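Estimating Grasp Success from Cluttered Bin Trials: A Procedure for Laboratory Staff

This page sets out the procedure used in the Ledlow bin-picking study for collecting grasp trials and training the success predictor. It is intended for staff and students who have completed arm safety training and who have an account on the Kahraman data server. The procedure was last revised in April.

Purpose of the method

The predictor receives one overhead view of the bin and a proposed grasp, and returns a score between zero and one. The score estimates the chance that the object will still be held when the arm reaches the lift height. The arm then carries out the proposal with the highest score. Training requires a large number of attempts, including failed ones, on household objects of varied shape, weight and surface finish.

The current training set contains 2,090 attempts. Of these, 1,316 were labeled as successful.

Step 1. Prepare the bin

Place the bin within the marked reach of the arm and confirm that it does not rock. Stretch the divider sheet across the full width and clamp it to both side walls. Objects are placed in the front section only. The rear section must remain clear, as the software uses it as the background reference.

Run the calibration routine before any objects are added. If the reported error is greater than 3 millimeters, repeat the routine. Do not correct the value by hand.

Step 2. Select and place the objects

The Guline object list contains 39 items. Draw the objects for each session with the selection script. Personal choice tends to favor items that are easy to grasp, and this will bias the labels. Include hard, soft, shiny and see-through items across the sessions as the script directs.

Release the objects into the front section from a low height and leave them as they fall. Objects may rest against a wall or against one another. Do not turn them to present a better side.

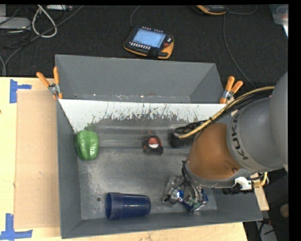
Figure 1. Arm reaching into the front section of the bin. A bell pepper, a tape measure and a plastic cup are among the objects.

Step 3. Run the trials

Start the Unov controller in reduced-speed mode and load the session file. One operator must remain within reach of a stop button for the whole session. The arm will propose, attempt and log each grasp without further input.

Pause the session if an object leaves the bin, if a hose or cable catches on a wall, or if the divider comes loose. Record the reason for the pause in the session log. Attempts made after the divider has moved are to be marked invalid, even when the grasp succeeded.

Step 4. Label the attempts

Labels are assigned automatically from the gripper reading at lift height. See-through and very light objects can produce a false reading, and these attempts must be checked by a second person against the recorded views. Where the two labels differ, the checked label is kept and the automatic label is stored beside it.

Step 5. Train and test the predictor

Divide the data by session. Attempts from one session share the same objects and lighting, and a division by single attempt will give a test score that is too high. Train on the session groups named in the configuration file and report the test results separately for each object type.

Upload the trained model, the configuration file and the session logs to the same folder on the Kahraman server. Incomplete uploads will be returned to the operator.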